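Seating and Floors — Gallery
Skulis House, Study Rooms

The study rooms at Skulis House were refurnished in August as part of the building's general renewal program. This page presents the new seating in use, together with notes for departments that share the rooms. Requests for additional chairs should be sent to the furnishings office before noon on Monday.

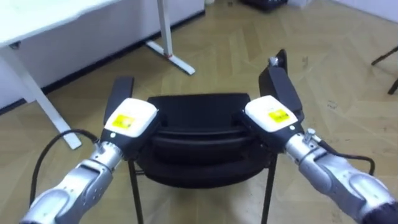 The parquet is to be kept free of scratches and scuff marks. Chairs should be moved with both hands on the upper part of the back, and the floor should be swept beforehand. Grit caught under a caster will mark the finish — even on a short move across the room.

Black was selected for all seating so that chairs from the different rooms may be exchanged freely. Each chair is listed in the house inventory under the Skesberg series, and departments are asked to report any exchange between floors.
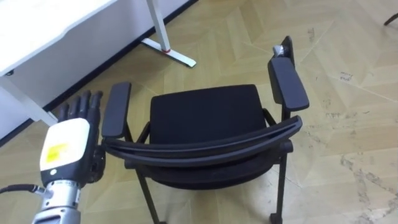 Black chair with padded armrest and fabric seat, on light wooden parquet.

Seats may be cleaned with a soft brush and a damp cloth. Solvents and bleach are not permitted on any part of the chair. Casters are inspected twice a year by the supplier, Stollier, and a chair that does not roll evenly should be set aside and reported under form 2563.
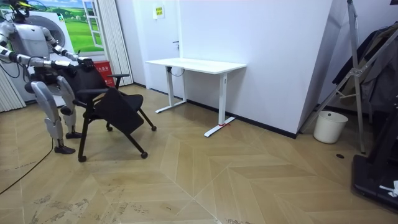

How should a chair be returned after use in another room?
Please roll it back to its original room by 18:00 on the same day and place it under the desk, with the armrests clear of the edge.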